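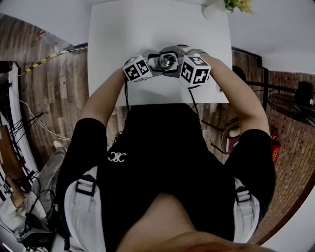

Mãos à obra sobre uma mesa branca.

Mesas altas para cozinhas pequenas: a nova coleção chega em junho

Há meses que andávamos com vontade de vos contar esta! A coleção Griltico, desenhada para cozinhas onde cada palmo conta, chega à loja de Vellbridge em junho, e quem recebe esta newsletter fica a saber primeiro.

A ideia nasceu das conversas ao balcão. Muita gente nos pedia uma mesa onde coubessem dois pratos, um computador portátil e, com jeito, a fruteira – tudo isto encostado à parede, sem roubar a passagem para o frigorífico. Experimentámos modelos de abrir, de dobrar e de pendurar, e acabámos por nos apaixonar por uma coisa bem mais simples: um tampo estreito, à altura de um balcão, com uma prateleira por baixo e dois bancos que desaparecem por completo quando não estão a ser usados.

São 5 modelos. O mais pequeno, o Griltico Canto, custa 129 euros e já traz os dois bancos. Tem o tampo arredondado de um dos lados (as ancas agradecem) e pés reguláveis, que fazem toda a diferença naquelas cozinhas antigas em que o chão nunca está direito. O maior leva quatro pessoas sentadas e tem uma calha atrás para esconder os cabos da torradeira, da máquina de café e do que mais lá viver em cima.

Nos acabamentos há carvalho claro, nogueira e um verde-azeitona que cá em casa dividiu opiniões no primeiro dia e que agora toda a gente quer levar. As estruturas são de aço pintado a preto, e os bancos podem ser comprados à parte, com ou sem almofada. Se já têm uma mesa alta da linha Amarasinghe, os bancos novos também servem: a altura do assento é a mesma.

Um conselho de quem já montou umas quantas: antes de encomendar, marquem no chão com fita de pintor o espaço que a mesa vai ocupar e andem pela cozinha um dia inteiro assim. Abram o forno, abram a máquina da loiça, puxem um banco imaginário. Parece brincadeira, mas ajuda imenso a escolher entre o modelo de parede e o de ilha!

A montagem faz-se com a chave que vem na caixa. Apertem primeiro todos os parafusos só até meio, ponham a mesa de pé e acabem o aperto com ela já no sítio. O tampo limpa-se com um pano húmido e sabão neutro – nada de lixívia, por favor, sobretudo na nogueira.

As entregas em Vellbridge e Nendport são gratuitas em compras superiores a 300 euros. Para as outras zonas, peçam-nos o valor por telefone ou na própria loja. Quem preferir levar a caixa no carro pode levantá-la no armazém de Nendport até às 18h30, e convém rebater os bancos de trás, que o modelo grande é comprido.

O catálogo em papel também está quase pronto e vamos imprimir 2.000 exemplares. Para receberem o vosso em casa, respondam a este email com a morada e digam-nos que acabamento vos chama mais. Estamos curiosíssimos para saber se o verde ganha!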